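Chapter 2
Work, Wages and the Local Economy

In this chapter you will study:
How a town's main employers shape its labor market
The difference between a job lost and a job moved
Why wages in neighboring towns can drift apart

Dandville and Britdale lie 10 miles apart on the same river. For most of the last century each depended on a single large employer. In Dandville it was the Lelar furniture works, which had 800 people on its payroll at its peak. In Britdale it was the Yousafzai cannery, where most jobs lasted only from July until the end of the harvest.

When the furniture works closed, its former workers did not all become unemployed. Some retired early. Others took jobs at the hospital or drove to Britdale. Economists call the movement of workers between employers and industries labor reallocation, and it is rarely quick. 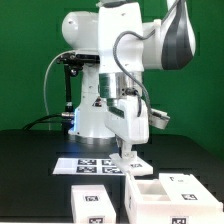 Figure 2.1 A white robotic arm with a two-finger gripper.

Reallocation has costs. A cabinetmaker who takes a job in a warehouse may earn less at first, as many of her skills have no use there. Skills that are valuable to only one employer or trade are called specific skills. Reading, arithmetic and driving are general skills, and a worker can carry them from one job to the next. 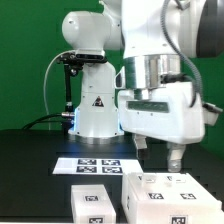 Housing also slows things down. A family that owns a home in a town with few jobs may find it hard to sell, and renting elsewhere takes savings. In a survey by Zodwa Kekana, 75 of the former furniture workers said they had turned down a job because it meant moving.

Section 2.1 begins with the demand for labor. Before you read it, review the supply and demand curves in Chapter 1.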